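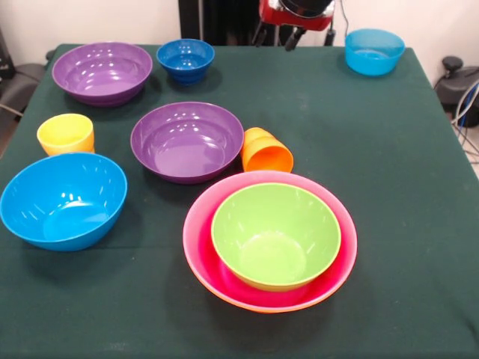 Lesezeit: 2 Minuten

Wie lernt ein Roboter eigentlich, den Tisch aufzuräumen? In der Roboter-AG Parsa üben Kinder genau das, mit bunten Schüsseln und Bechern auf grünem Tuch. Für dich ist Stapeln ja kinderleicht, aber ein Roboterarm muss erst einmal herausfinden, wo eine Schüssel anfängt und wo sie aufhört!
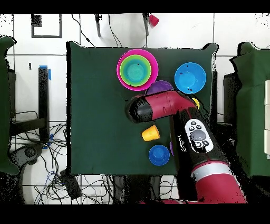
Drei Schüsseln ineinander: pink, grün und blaugrün.

Rund 70 Versuche hat die AG schon in ihr Heft geschrieben, und 5 Kinder wechseln sich beim Üben ab.

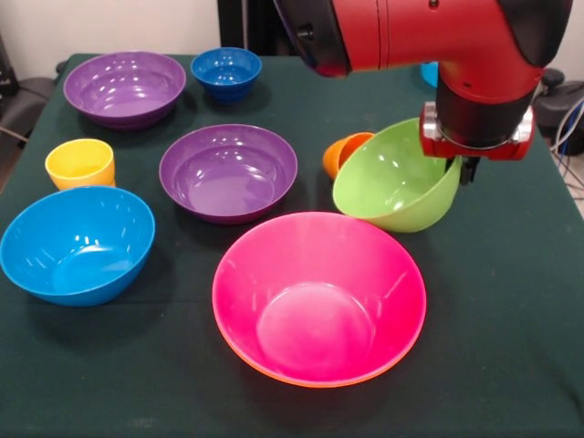 Von Iker Carretero

Der Greifer fasst die Schüssel am Rand, denn dort ist sie schön dünn. Probier es zu Hause doch auch mal, nur mit zwei Fingern!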